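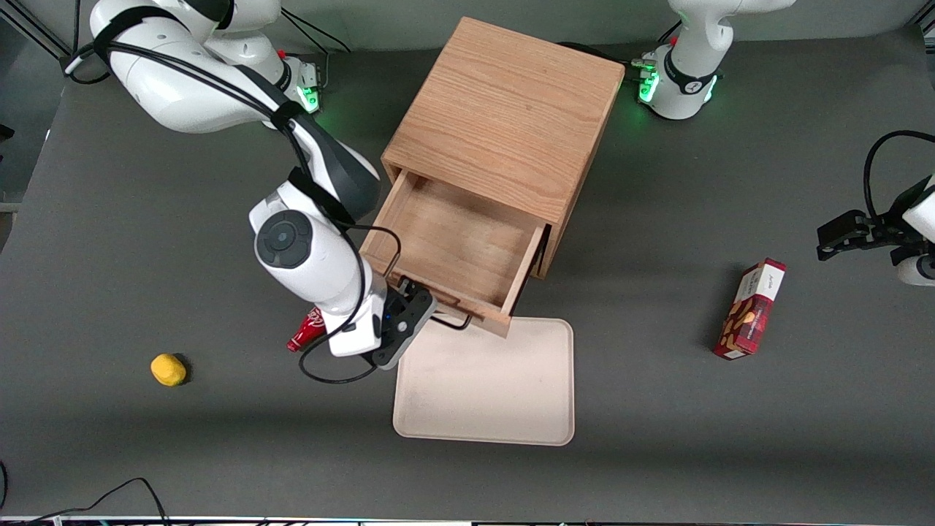 Maintained by the Grounds and Exterior Services desk at Breltex. Current release: July 6, 2019.

# Stikance Exterior Cleaning Log

This repository holds written records of exterior cleaning work carried out at commercial premises managed by Breltex. It covers façades, entrance canopies, loading bays, car parks, gutters and external signage. Interior cleaning is outside its scope and is recorded elsewhere.

The log was set up so that building managers could compare methods and intervals between sites using one set of terms. Earlier records were kept on paper by each contractor and differed a good deal in what they called a "clean".

## Contents

| File | Description |
|---|---|
| `visits.csv` | One row per visit, with site code, surface, method and time on site |
| `surfaces.csv` | Surface types and the pressure range permitted for each |
| `complaints.csv` | Tenant and visitor complaints matched to a site code |
| `sites.csv` | Site codes, district, building age band and principal cladding |
| `notes/` | Free-text notes by supervisors, in plain text |

The release contains 200 visits to 13 sites. Nine surface types are in use. Two sites, both in the Novel business park, changed contractor during the period and appear under a single code throughout.

## How the records were made

Supervisors completed a form at the end of each visit. Forms were typed up at the district office and checked against the contractor's invoice. Where the form and the invoice disagreed on the hours worked, the invoice figure was kept and the `hours_source` field was set to `invoice`.

Methods are entered under one of the following terms:

- `cold_pressure`: cold water under pressure, no detergent
- `hot_pressure`: heated water under pressure, with or without detergent
- `soft_wash`: low-pressure application of a cleaning solution, followed by rinsing
- `manual`: brush, scraper or cloth only
- `mixed`: more than one of the above on the same surface

Chewing gum removal is entered as `hot_pressure` unless it was done by hand. Graffiti removal has its own flag, `graffiti`, and may be combined with any method.

## Field notes

**`surface_code`** refers to the surface as found on the day. Some paving at the Stöckli depot was relaid in January, and visits before and after that work carry different codes.

**`pressure_bar`** is the setting on the machine, not a measurement at the nozzle. It is blank for `manual` visits. Readings from older machines without a gauge have been left blank and have not been estimated.

**`runoff`** records where the waste water went: `foul`, `surface`, `collected` or `unknown`. Managers using this field for drainage returns should read the supervisor's note for the visit as well, as several entries were corrected there and not on the form.

**`result`** is the supervisor's own judgement on a scale of one to five. Supervisors did not mark to a common standard, and averages taken across districts should be treated with caution.

## Known problems

- Gutter clearance is under-recorded. At several sites it was carried out under the roofing contract.
- Weather was added to the form part way through. Earlier rows show `NA`.
- Complaints about slippery entrances were at first filed under safety and moved to `complaints.csv` later. Some may have been missed.
- Timber cladding appears at one site only and should not be used for comparison.

## Permitted use

The log may be used within Breltex, and by its contractors, for planning, budgeting and training. It must not be used to rank individual operatives. Names of operatives and tenants have been removed from the tables. Supervisors' notes have been read through for the same purpose, and any name that remains should be reported so that it can be taken out.

Copies passed to outside parties require written agreement from the Exterior Services desk. Extracts quoted in tender documents should give the release date.

## Corrections

Corrections should be sent with the visit number, the field concerned, the present value and the proposed value. A copy of the original form should be attached where one exists. Accepted corrections are listed in `CHANGES.md` and take effect at the next release.

Contact: Pieter Shabalala, Exterior Services desk, Breltex.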